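About us

Netov records examples of everyday handling jobs for people who train robots. A customer tells us which task they need, we set up the table and the objects, and our operators carry it out over and over until the set is full. We don't build robots and we don't train the models ourselves.

The company was started by Clive Bramwell, who had spent several years at Inskip writing pick-and-place routines by hand. We now have 20 operators working in two shifts, and a small checking team that watches every recording before it is passed.

How we work

Each job begins with a short trial batch. The customer looks it over and we agree what counts as a good attempt and what should be thrown out. A full batch is normally 1,000 attempts — larger orders are split so that changes can be made between batches. Failed attempts are kept and labelled separately, as some customers want them.

Objects are moved between attempts, and the light and the table surface are changed on a written schedule. Operators swap tasks every hour.

Our largest set so far is Jimora, which covers balls, cups and soft toys with baskets, trays and bowls. It holds 3,092 checked attempts and was closed in October. Its follow-up, Bonum, deals with cloth and is still being recorded.
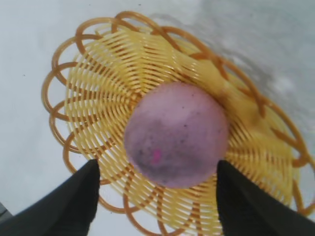

Ball and basket task, wrist camera view.

Visiting and enquiries

Customers are welcome to sit in on a trial batch by arrangement. Please send us the task, the type of gripper and the number of attempts needed. We reply to new enquiries within 3 working days.

Page last updated June 23, 2023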